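House Rules for Two Arms and a Shelf of Cans

Stacking groceries is dull work, and the rulebook for teaching a machine to do it is not much livelier. At Plenthorpe, where pairs of robot arms practice on peaches and diced tomatoes, the rules fill four printed pages. Gerardo Salazar wrote most of them and rewrites them every October.

The first page covers the table. Full cans and low cans are mixed on purpose, and labels may face any direction. A shop shelf is never tidy, Salazar argues, so practice shouldn't be either.
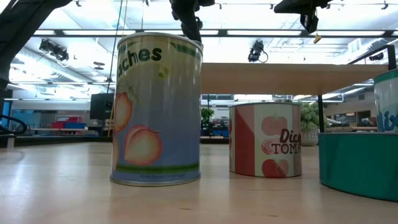
Reach and Right of Way

Two arms sharing one table need traffic rules. Plenthorpe borrowed its own from Tradix, a packaging firm that had run paired arms for years. Only one gripper may be over the shelf at a time. The other stays open and waits over the table until the first has pulled back. People stay off the floor mats while the motors have power – visitors included.

Speed is capped as well. A new task runs slowly for its first 500 tries, and the cap is lifted only after someone has signed the log. Salazar once let a team skip the signature and spent the next morning picking corn out of a cable tray. 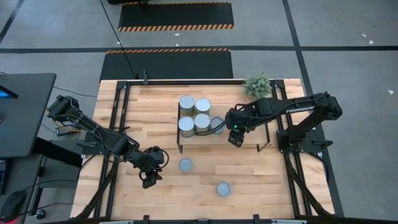 Who is allowed to stop the arms?
Anyone in the room can. The stop button needs no permission, and the person who presses it doesn't have to explain until the arms are parked.

The last page deals with loose parts. Lids count as separate items and are logged like cans. Grippers are checked for worn tips after every 2000 picks, down from the older limit Palacios suggested in its service notes. Fuvon, which supplies the replacement tips, would go lower still and asks for 1000. Salazar has not decided. A check takes the table out of use for most of an hour, and he wants another season of logs before he changes the number.
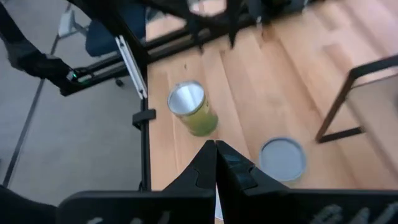

A can and a flat disc on the practice table, from just behind the gripper's fingers.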